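Materials and Surfaces, Week 4: Reading a Surface by Eye and Hand

Welcome back! Last week was all about weight and balance. Now we get to my favourite part of the whole module, which is texture, and in particular the way a thin, pale plastic can carry a pattern and still let light come through it.

Before the session, please read the Skustgate notes on moulded plastics (the first 6 pages will do) and bring one see-through or partly see-through object from home. Lids, trays, soap dishes, packaging – anything goes, as long as it can be handled.
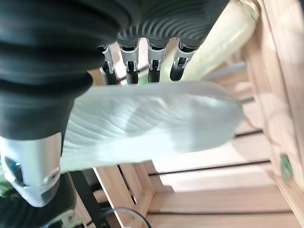

Notes by the module tutor, Hallivura School of Design
Sunday, September 10, 2023

Look at the fine ridges on the white oval. They branch as they run across it, much like the veins of a leaf, and you might also think of a moulded insole. Both readings are useful! A pattern like this leads the eye along the length of a flat shape, and the rounded ends keep the outline soft.

Key terms for this week

Translucent: lets light pass, but blurs what lies behind.
Transparent: lets you see clearly through.
Relief: any pattern raised above, or sunk below, the main surface.

Bench exercise (work in pairs)

Hold your object up to the window, then lay it on dark card. Draw it both times. Next, shut your eyes and follow the surface with one fingertip, and write down every change you feel. You'll be surprised how much the drawing missed – I always am.

Swap objects and do it again.

Written task

300 words comparing your two drawings, with at least 4 words of your own for texture. "Smooth" and "rough" don't count! Hand in at the Venura Room before the next session. The longer essay, 700 words, is due in November.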